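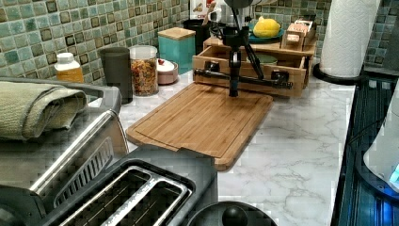
Tondmont Bamboo Cutting Board, large
Maker: Endside
Page updated 08/01/2022

The Tondmont is a rectangular countertop board made from bamboo strips, with a juice groove running around the perimeter of the working face. It is intended for fruit, vegetables, bread and cooked meat. It is not intended for splitting bones or for use with a cleaver.

Construction
The strips are glued edge to edge and pressed flat. The face is sanded to 140 grit, wetted to raise the grain, and sanded again. Board thickness is 19 mm. The groove is cut after the final flattening pass so that its depth stays even on all four sides.

Use on stone countertops
Marble and other polished stone give a wooden or bamboo board very little grip. Place a damp cloth or a thin silicone mat beneath the board before cutting. Wipe the stone dry first, as water trapped under the mat lets it slide. The board may be set square to the counter edge or at an angle; an angle of up to 45 degrees suits most users with a counter 60 cm deep, and leaves the back of the counter free for canisters and small appliances.

Do not rest one board partly on another while cutting. The upper board will rock and the lower one will mark. Overlapping is acceptable for serving or display.

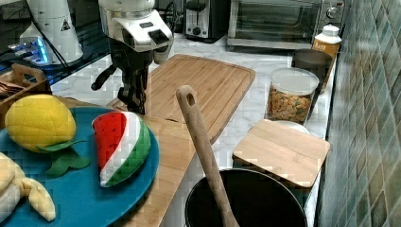
Keep the board clear of the sides and door of a toaster oven while the oven is on. Bamboo held near a heat source dries on one side and will cup. Cupping of up to 2 mm usually corrects itself if the board is stood on edge in a cool room for a day or two. Do not try to flatten a board with weights or by soaking it.

Care
Wash by hand in warm water with a mild soap. Rinse both faces, even if only one was used.
Empty the groove before moving the board.
Dry with a towel and stand on a long edge. Do not dry flat.
Do not put in a dishwasher, microwave or oven.
Oil with food-grade mineral oil when the surface looks pale or feels rough. Leave overnight and wipe off the excess.
Lemon juice and coarse salt will lift most onion and garlic odors. Re-oil afterward.

New boards are shipped with one coat of oil. Apply two more before first use.

Related items
Stasten non-slip mat, silicone, trimmable with scissors
Avcı board oil, food grade
Endside bench scraper, 17 cm blade

Warranty
Glue lines are covered for two years in household use. Knife marks, staining, scorching and dishwasher damage are excluded. Claims need the order number and one photograph of each face of the board.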